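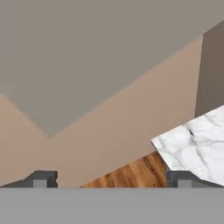
Frequently asked questions: the Kvaran gripper stop fault

Last updated May 11, 2024

What went wrong?
The Kvaran arm kept closing its gripper after a stop command. It happened on 5 runs out of 275 in the simulated kitchen, and then once on the real arm, where it cracked a stone countertop sample. No one was hurt. Tarek Yammine had his hand near the sample 18 seconds earlier, so we are not calling it minor.

Didn't the simulator catch it?
Yes, in November. The five runs were filed as "physics glitches" and closed. We have since been told that the simulator did its job. That is true, and it says little for the people reading the results, us included.

Is the cause known?
Partly. The stop message reached the wrist controller late when the camera stream was at full rate. Ciltel, who supply the controller, say their 2.0 update fixes the delay. Mitsuko Kawaguchi has run the update and has not seen the fault again. With a fault this rare, a quiet week proves very little.

Can I trust a clean run in simulation?
Only for what the simulation covers. Ours draws the marble and the wood grain very nicely. Until this spring it had no message delay in it at all – every command arrived instantly. Good-looking surfaces tell you nothing about timing.

Does the software stop count as an emergency stop?
No. Use the red button, which cuts power to the arm. The stop on the Skaltis screen is a request sent over the network, and we have asked for it to be renamed. Skaltis has not agreed so far.

Can I work next to the arm now?
Not with power on. Danjuma Etim holds the key to the cell, and you need to ask him before opening it. The update does not change this rule.

When will the arm go back to normal use?
There is no date. Oliwia Grabowska wants the full set of runs repeated with delay switched on, and every odd result looked at by 2 people. A date was offered to us by sales – please ignore it.

Where do I report something similar?
Write to Tavion Delacroix and attach the run log. Send it even if the run passed, and please don't label it a glitch.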